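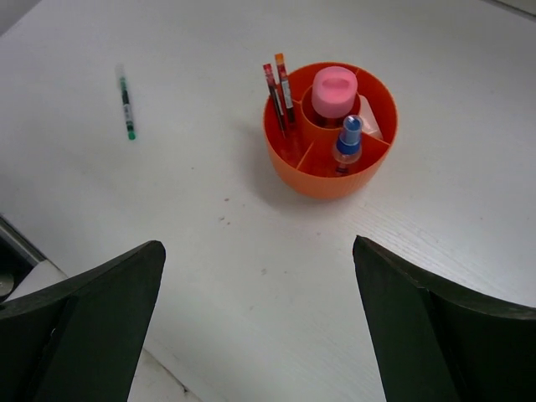
The Toll Bridge of Varance had a rule, and the rule was that anyone crossing with a dragon paid 3 gold. The rule did not say who got the gold. This had kept the two bridge keepers in fistfights for years, and it was the first thing the wizard asked about.

"I don't have a dragon," said the wizard. "I have an egg."

The older keeper got out the book. The book had 344 pages, most of them corrections to the other pages.

"An egg counts as a dragon if it's in play," he read.

"It's in my hat."

"Is the hat in play?"

The wizard thought about it. He had put on the hat this morning, at the start of his turn, and had gotten a small bonus to wisdom that he'd already spent on breakfast. "The hat is," he said. "The egg is under the hat. I'd call that attached."

"Attached cards go where the hat goes," said the younger keeper, who had been studying.

"Then the hat crosses and pays nothing, and the egg just happens to be along." 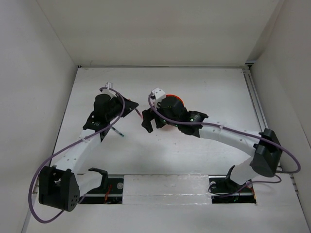

The older keeper turned a great many pages. A line was forming behind the wizard – a knight of Hallel, a pair of goblins, and a ghost who couldn't be charged but liked to be asked.

"If you can't pay, you discard the dragon," the keeper said at last.

"I can pay. I have 2,000 gold. I'm arguing on principle."

"Then you owe three."

"For an egg."

At this point the egg hatched. It did so with a wet crack and a lot of smoke, and the hat left play for good.

The younger keeper looked it up. Hatching happened before tolls but after arguments, and whoever had started the argument paid double.

The wizard counted out six gold and asked which of them he should hand it to. Then he walked across while they were busy hitting each other, with the dragon asleep in his sleeve.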